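Home | Guides | Take Action | Contact

How to Write a Letter for a Jailed Rights Defender

2 min read

A letter takes 15 minutes, and it really can lift someone's day! I wrote my first one at a Fundbridge letter night in June and I've been hooked ever since.

1. Check the case sheet. Copy the prisoner's name and the prison address exactly as printed, including any ID number.

2. Open warmly. "I am thinking of you" is plenty — you don't need fancy words.

3. Talk about ordinary life: your garden, the weather, a song you love. Leave out politics, and don't mention the charges or the group that gave you the address.

4. Write a second, separate letter to the justice minister. Keep it polite, stick to one page and ask for one clear thing, such as a visit from a lawyer.
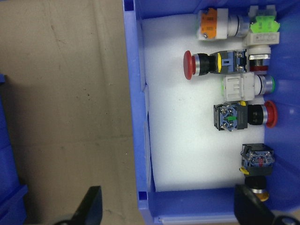 5. Sign, stamp and mail. Put both letters in plain envelopes, and tell Vitória Morais at the Nendadstead group so she can add yours to the tally (we're at 119 so far!).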